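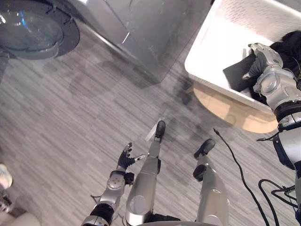

그림 6-1 세탁기 앞 바구니에 담긴 어두운색 옷가지

제6장 색은 왜 빠지는가: 섬유와 염료의 만남과 이별

저는 검은 옷을 좋아합니다. 학생 때부터 그랬고, 지금도 옷장을 열면 절반은 검은색이에요. 그런데 검은 옷을 오래 입어 본 분이라면 다들 아시겠지만, 검은색은 참 배신을 잘하는 색입니다. 새로 샀을 때는 밤하늘 같던 티셔츠가 한 해만 지나면 어딘가 불그스름하거나 푸르딩딩한 회색이 되어 있거든요. 같은 날 산 검은 양말과 검은 셔츠를 나란히 놓아 보면 바랜 방향도 제각각입니다. 하나는 갈색 쪽으로, 하나는 보라색 쪽으로 가 있지요.

이 장은 그 이야기입니다. 앞 장에서 면, 양모, 폴리에스터의 분자 구조를 배우느라 고생하셨으니(저도 쓰느라 고생했습니다!) 이번에는 그 구조가 실제 옷에서 무슨 일을 하는지 보겠습니다. 5장의 셀룰로스 그림이 자꾸 나올 테니 그쪽에 손가락 하나 끼워 두고 읽으시면 편합니다.

6.1 물든다는 것은 무엇인가

우리는 흔히 옷에 색을 '입힌다'고 말하지요. 그런데 페인트와 염료는 전혀 다른 방식으로 일합니다. 페인트의 안료는 알갱이 상태로 표면에 얹혀 있고, 접착제 역할을 하는 수지가 그것을 붙들고 있어요. 염료는 대개 분자 상태로 섬유 속까지 들어갑니다. 들어간 다음에 어떻게 버티느냐, 바로 여기에서 물 빠짐의 운명이 갈립니다.

면을 예로 들어 볼까요. 셀룰로스에는 하이드록시기가 줄줄이 달려 있습니다. 직접염료는 길고 납작한 분자여서 셀룰로스 사슬 옆에 나란히 눕고, 수소 결합과 반데르발스 힘으로 붙어 있습니다. 말하자면 손만 살짝 잡은 사이입니다. 값싸고 염색하기도 쉽지만 물에 들어가면 그 손을 놓아 버리는 분자가 꽤 나옵니다.

반응성 염료는 사정이 다릅니다. 염기성 용액에서 셀룰로스의 산소 원자와 공유 결합을 만들거든요. 이쯤 되면 손을 잡은 정도가 아니라 한 분자가 된 셈이에요. 그래서 세탁에 훨씬 강합니다. 그런데도 새 옷을 처음 빨면 물이 시커메질 때가 있지요? 결합하지 못한 염료, 또는 물과 먼저 반응해 버려서 섬유와 결합할 능력을 잃은 염료가 섬유 사이에 남아 있다가 씻겨 나오는 것입니다. 공장에서 충분히 수세했는지 아닌지가 여기서 드러납니다.

배트 염료는 또 다른 꾀를 씁니다. 원래 물에 녹지 않는 염료를 환원시켜 녹는 형태로 바꾸고, 섬유 속으로 들어간 뒤에 다시 산화시켜 녹지 않게 만듭니다. 청바지의 인디고가 이 집안이에요. 물에는 강한데 문지르면 잘 벗겨지는 까닭은 6.4절에서 따로 다루겠습니다. 저는 그 절을 제일 신나게 썼습니다.

6.2 검은색이라는 골칫거리

검은색 염료 한 가지만으로 깊은 검정을 내기란 쉽지 않습니다. 가시광선 전체를 고르게 흡수해야 하니까요. 그래서 실제 염색에서는 남색 계열에 주황이나 빨강 계열을 섞어서 검정을 만드는 경우가 많습니다. 문제는 섞인 염료들이 같은 속도로 빠지지 않는다는 점이에요. 푸른 성분이 먼저 떠나면 남은 옷은 붉은 기를 띠고, 붉은 성분이 먼저 떠나면 푸르스름해집니다. 아까 말한 양말과 셔츠의 수수께끼가 이렇게 풀립니다.

양도 문제입니다. 연한 분홍 셔츠에 들어가는 염료와 검은 셔츠에 들어가는 염료는 양부터 크게 다릅니다. 진한 색일수록 섬유가 받아들일 수 있는 한계 가까이까지 염료를 밀어 넣기 때문에 겉돌다 빠지는 분자도 많아집니다. 진한 색 옷을 흰옷과 따로 빨라는 할머니들의 말씀은 화학적으로도 아주 훌륭한 조언이지요.

그런데 색이 바래 보인다고 해서 꼭 염료가 빠진 것은 아닙니다. 저도 이걸 처음 배웠을 때 꽤 놀랐어요. 세탁 중에 옷끼리 비벼지면 면섬유 표면에서 가느다란 잔털이 일어납니다. 이 잔털이 빛을 흩뜨려서 옷이 뿌옇게 보입니다. 염료는 멀쩡히 남아 있는데도 말이에요. 뒤집어서 빨라는 말이 나오는 것도 이런 마찰 때문입니다. 일부 세제에 들어 있는 셀룰레이스라는 효소는 바로 이 잔털을 분해해서 색을 되살려 보이게 합니다.

6.3 견뢰도를 읽는 법

색이 얼마나 잘 버티는지를 염색 견뢰도라고 부릅니다. 세탁, 마찰, 땀, 햇빛처럼 조건별로 따로 시험하고 등급을 매기지요. 세탁 견뢰도는 보통 1급에서 5급까지이고 숫자가 클수록 좋습니다. 시험편에 흰 천을 붙여 함께 빤 다음, 원래 천의 색이 얼마나 변했는지와 흰 천에 얼마나 옮았는지를 각각 표준 회색 색표와 비교합니다. 두 값이 따로 나온다는 점을 꼭 기억해 두세요. 과제 채점을 해 보면 여기서 가장 많이들 헷갈립니다.

이 장의 연습 자료로는 부록에 실은 Birkedham 직물 시험 기록을 쓰겠습니다. 시료 735점의 세탁 견뢰도와 마찰 견뢰도가 정리되어 있는데, 직접염료와 반응성 염료를 갈라서 살펴보면 6.1절에서 말로만 했던 이야기가 숫자로 보입니다. 표의 열이 많다고 겁먹지 마시고, 우선 염료 종류와 변퇴색 등급 두 열만 보세요. 나머지는 7장에서 통계를 배울 때 다시 꺼냅니다.

읽기 전에 해 볼 것

집에 있는 검은 면 옷 한 벌을 골라 안쪽 솔기와 바깥 면의 색을 밝은 창가에서 비교해 보세요. 차이가 보이면 노트에 어느 쪽이 더 붉은지, 더 푸른지, 아니면 그저 뿌연지 적어 둡니다. 돋보기가 있으면 잔털도 살펴보시고요. 그다음 흰 면 손수건 조각을 물에 적셔 솔기 안쪽을 열 번 문지르고, 마른 조각으로도 똑같이 해 봅니다. 두 조각은 버리지 말고 노트에 붙여 두세요. 6.4절 첫머리에서 그 조각을 다시 보게 됩니다.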